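Kodosia duvet cover, white, queen size

I bought this cover in August to replace one that had gone thin at the corners. I have now used it for 13 weeks and washed it 8 times, so this covers how it holds up as well as how it looked coming out of the bag. I paid full price at the Buzatu store downtown. They also carry the Wurko covers, which I had before, and I'll compare the two where it helps.

What you get

The set I bought was the cover only. Pillowcases are sold separately, and I didn't get them. It closes along the bottom with buttons, and there are ties inside at the corners. The care label says warm wash, low tumble, no bleach. The label is sewn into the bottom seam, where it stays out of the way.

The fabric is a plain weave. Out of the package it was stiff and had a slight smell from the finishing, and both were gone after the second wash. It is still crisper than the Wurko, which was soft from day one and started pilling in the first month. I have no pilling on this one so far. If you like very soft bedding you may not enjoy the first couple of weeks.

Putting it on

The opening is wide enough to get both arms in with the duvet, so I can do it alone. I turn the cover inside out, tie the two top corners, flip it and shake. The ties are long enough to make a real bow. On the Wurko they were so short that I gave up and used safety pins.

The buttons are my main complaint. The holes were tight when new and my thumbs were sore the first time. They have loosened a little. One button was hanging by a thread after the fifth wash and I sewed it back on. The rest are fine.

Size and drape

Measure your bed before you order. The cover is cut generously, and if your duvet is a standard queen you will have some spare fabric at the foot end. I pull the slack toward the bottom and tuck it under when I want it to look neat.

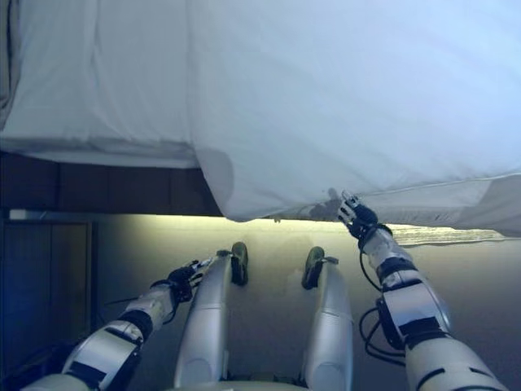
I have a low bed, and the length at the sides matters to me more than it might to someone with a tall frame. Too much and it brushes the floor, too little and it looks like you bought the wrong size. With this cover I had to try the duvet both ways around before I was happy with it. It also shifts during the night, more than my old one did, and needs a tug in the morning to even up the two sides.

Washing and wrinkles

It wrinkles. If you leave it in the dryer after the cycle ends, the creases set and you will see them all week. I take it out slightly damp and put it straight on the bed, and most of them drop out by evening. Ironing something this big is not something I plan to do. When I tried the steamer on it, I spent 30 minutes and it looked only a bit better than doing nothing.

I measured before the first wash and again after the third. It lost 2 inches in length and nothing I could measure in width. It still fits the duvet without bunching.

The white has stayed white. I had a coffee spill on it one Sunday morning, rinsed it in cold water right away and washed it as usual, and the stain came out.

Warmth

It sleeps cool. I had the windows open for most of the time I've been using it and never felt clammy. I can't say much about deep winter yet.

Compared with others

The Wurko is softer and has easier buttons, but the ties are poor and it pills. Ornirico makes one with a zipper that my sister owns. The zipper is quick, though she says it catches the fabric. Of the three I'd buy the Kodosia again, mostly for the ties and the weave.

Rating: 8 out of 10. One point off for the buttons and one for the wrinkles.

Review by Alina Cozma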